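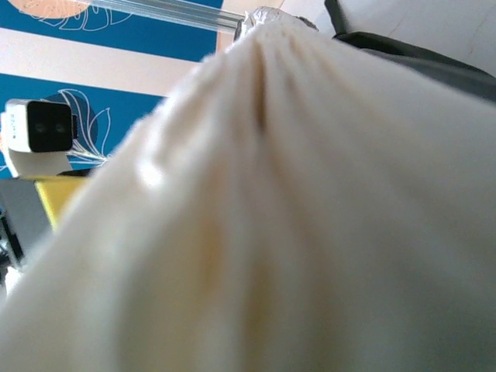
Cream cloth, gathered at one end in a bit of foil.

In praise of the plain cloth

By Caroline Lema

I own 34 pieces of plain cloth and I would happily own more. I don't mean tea towels with roosters on them, or the napkins my aunt gave us that have to be ironed before anyone can look at them. I mean squares and rectangles of ordinary fabric, hemmed or not hemmed, in white and cream and a gray that used to be blue. They live in a deep drawer in the kitchen, and on any given day half of them are somewhere else in the house doing a job.

My argument is a simple one and I'm going to make it at length, because I love this subject. A household runs better on plain cloth than on nearly anything you can buy to take its place. We had this worked out a long time ago, and then for a few decades we let ourselves be talked into a separate product for every single chore. I think we should go back, and I think most people would enjoy it!

Let me start with bread, because that's where it started for me. When I first moved to Uldale I rented the upstairs of a house from a man named Hendrik Boersma, who baked on the weekends and didn't own a single plastic container. His loaves sat on the counter in a flour sack that had been cut open and hemmed. The dough rose under another one. When he took a loaf to the neighbors he knotted a third around it, and the neighbors brought the cloth back with something in it, eggs or a jar of beans. I'd grown up in a house where bread lived in its bag with a plastic clip, and I remember standing in his kitchen feeling as if I'd been let in on something.

I asked him where he bought them. He said he didn't really buy them. Some had been his mother's. A few came from a bedsheet that had worn through in the middle, where sheets always wear through, and was still perfectly good along both sides. That was news to me. I had thrown away every worn sheet I'd ever had, whole, with yards of sound cotton around one thin patch.

So I began with a sheet. I cut it badly, with kitchen scissors, and my first hems were a disgrace (they're still in the drawer, and they still work). Out of a queen-size flat sheet with a hole in it I got nine good squares and a pile of strips that I used to tie up tomatoes all summer. After that I started looking at every piece of fabric in the house with a sort of hungry eye. My husband has learned to say out loud when a shirt is not finished.

The thing I like best is how little a plain cloth insists on. Take a salad spinner. I've got nothing against salad spinners, but a salad spinner spins salad, and for the rest of its life it takes up a shelf. A big cotton square will dry the lettuce too. You pile the leaves in the middle, gather up the corners, go out on the back step and swing it in a circle like a kid with a bucket. It's the best part of making dinner! Then you shake it out, hang it over the rail, and by evening it can line the basket for the rolls.

I've strained stock and yogurt through cloth. I've wrapped cheese in it, and carried plums home in it when I hadn't planned on plums. Wrung out in cold water, one goes on a forehead. Tied at the corners, one holds a lunch, a set of wrenches, or all the pieces of a board game whose box gave up. Two of mine went to the hospital with me when my daughter was born and did more work than anything else in the bag.

Gift wrap is where I get really worked up. Last October our block had its big shared birthday dinner, four birthdays in one week, and I wrapped everything in cloth and tied it with string. Every one of those pieces came back to me or went on to wrap something else. The paper from the other presents filled two garbage bags. I don't say this to scold anybody, since I like tearing paper as much as the next person. But I watched a six-year-old untie a knot with her tongue between her teeth, completely absorbed, and then wear the wrapping as a cape until bedtime, and no paper has ever had a second act like that.

Now, the case against. I've heard it plenty of times, mostly from my sister, and some of it is fair.

The first complaint is washing. Cloths have to be washed, and paper towels don't. True. But a cloth is small. Mine go in with whatever else is going in, and I have never once run a load only for them. The greasy ones get a soak in a bucket with washing soda first. The very greasy ones, the ones that have been under the car, get thrown out, and I don't lose sleep over it. A rag that has been a sheet, then a bread cloth, then a dust cloth, then a thing for wiping a dipstick has earned its rest.

The second is germs. My sister is a school nurse and I take her seriously. So I keep certain cloths for raw meat drips and they go straight into the hot wash, and nothing that has touched the floor goes back to the counter. I sew a loop of red thread in the corner of the floor ones. It takes a minute. I'd also point out that the sponge people keep by the sink for a month is no prize.

The third complaint is looks, and here I just disagree. People say a drawer of mismatched rags is shabby. I think old cotton is lovely. New cotton has a stiffness to it, a sort of shop manner, and it takes a lot of washes before the fabric relaxes and begins to drink water properly. My oldest flannel piece came out of a nightgown of my grandmother's, and it's so soft now that guests pick it up off the counter and just hold it while they talk.

It's the selling that bothers me. A store in town, Mertens, is a good hardware store and I buy my seeds there, and this winter they put up a display of "heritage utility cloths," three to a pack, with a leather tag. They were nice cloths. They were also precisely what you would get by cutting up a pillowcase. There's another outfit, Brellard, that mails a catalog with a page of linen squares, each one labeled for its purpose: the bread one, the herb one, the glass one, the berry one. The berry one! The whole genius of the thing is that it doesn't know it's for berries. Once you put a label on it you're back to the salad spinner.

I'll admit I've bought some. When the Skadusine fabric shop closed its downtown store I went in for a zipper and came out with a whole end bolt of unbleached cotton, and I felt no guilt at all, and I've since given most of it away in pieces. If you have no worn sheets and no grandmother's nightgown, buy a yard or two of the plainest thing in the shop. Wash it hot before you cut it so that it does its shrinking first. Tear it if you can, along the grain, because a torn edge runs straighter than anything I've ever managed with scissors, and the noise is wonderful.

You don't need to hem, either. I held off for a year because I thought I ought to learn to sew properly. Pinking shears will hold an edge for a good long while, and a few loose threads never spoiled a loaf. If you do want hems, do them by hand in front of the television. Mine wander all over the place. There's a cloth in the drawer where you can tell exactly which stretch I sewed during the last inning of a playoff game.

I used to think of thrift as a kind of dieting, a gray business of going without. Plain cloth cured me of that. There is such a feeling of plenty in opening that drawer! Something spills and you've got ten ways to deal with it. Somebody admires the rhubarb and you can send them home with an armload, knotted up. A neighbor's kid shows up with a hurt bird, and yes, there's a cloth for that too, and you don't mind if it never comes home.

Hendrik moved north to live near his son a few years back. When he was packing he gave me a stack of flour sacks, washed and folded, with the mill's lettering nearly gone, and he wrapped his good knives in the ones he kept. I still use mine every week. One has worn thin in the middle now, so this spring I'm going to cut it down the center, turn the outside edges in, and sew it back together the way he showed me, with the seam running where the hole would have been.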